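Ticket 51 – Hand-held gripper loses tracking during coat rack demos
Product: Levow hand-held gripper
Site: Anville
Opened: Tuesday, December 1, 2020
Priority: Normal
Status: Waiting on site

Problem as reported
We are recording demonstrations by hand for the coat rack task: approach, close on the fabric, lift, move clear, release. Out of 30 takes this morning, 14 were rejected on import with "pose lost". The takes look fine while recording and the tool gives no warning. Rejections only show up when the session is loaded into Pletance.

What we tried
Restarted the tool and the host. No change.
Recalibrated the gripper camera with the printed board. Calibration passed, and the next 4 takes had one rejection.
Swapped the battery and the cable. No change.
Recorded a simple pick and place on a bench, same operator, same settings. All takes imported.

So the tool seems OK and the problem follows the task. In the rejected takes I opened, the track drops during the approach, before the fingers close. It comes back a second or so later with an offset – the replayed path then ends up beside the fabric. The Kanaan arm follows that path as told and grips nothing.

The view from the tool has the black fabric and the rack on the left, a marker on the white gripper, and the ceiling lights on at the top. People are standing further back on the right. 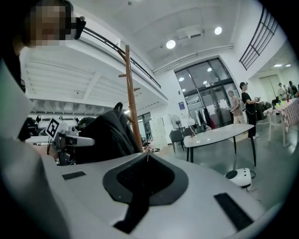
Zaid Azar replied: Thanks, the bench test helps. Please check the approach speed first. Most operators slow down for the grip and swing in quickly before it, and a drop at that point usually means motion blur. Can you send one rejected take and one good one, raw, with the log folder? Don't trim them. Also tell us whether exposure is on auto or locked.

Update from site
Exposure was on auto. Locked it at the shorter setting and recorded another short set at the same speed. Fewer drops, still not clean. Then slowed the approach and paused before closing. No drops in that set, but the pause gets recorded as part of the motion and the arm will copy it. Is there a way to cut the pause on import without breaking the timestamps?

Raw takes and logs uploaded. Leaving the ticket open.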